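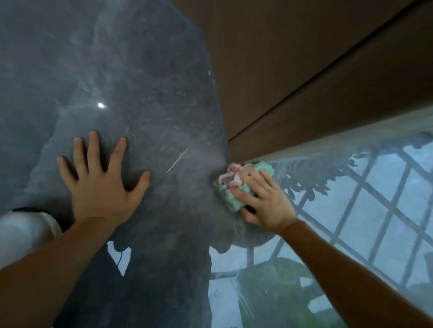 Cloudy film on dark gray stone counter, worst where it meets the wood

Posted by Pendo Mbwambo, 11/02/2019

Hello all. We moved to a flat in Bencombe in April and the kitchen has a dark gray polished stone top. I like it very much, but after I wipe it with a sponge and dish soap it leaves a hazy film. In the middle of the counter I can polish it away. Along the foot of the wood panels I can't, and there is also a thin dirty line in the gap that I don't reach. The landlord says it is marble, my sister says granite. What should I use, and will the water hurt the wood?

Sharon Lyimo

Your film is most likely soap. People use too much of it, I did the same for nearly 9 years. Put one small drop in a bowl of warm water, wring the sponge well and wipe a small part at a time. Then go over it again with clean water only, and dry with a soft cloth before you move to the next part. Please no vinegar and no lemon until you know what stone it is, as marble gets dull spots from acid and they do not wipe off.

For the line at the wood, I press the corner of the sponge into the gap and pull it along slowly.

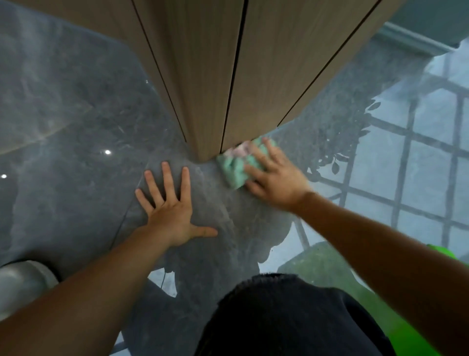 Go in one direction only, otherwise you push the dirt back in. The sponge must be damp and no more, so that water does not stay under the panel. After that I fold a dry cloth over an old plastic card and run it through the same place. If the line is still dark after two or three times, it may be old sealant - then cleaning will not help and the landlord should renew it.

Look also from the side, with the lamp on. From straight above I always miss some streaks.

Erick Wanyama

Microfiber. Throw the sponge away.

Joyce Kirui

I agree with Sharon about the soap, but I would not use the card if the wood has a soft finish, it left a small scratch on mine. A cotton bud is slower and safer. I do my edge every 5 weeks and it takes me five minutes. Does your landlord know when the stone was last sealed?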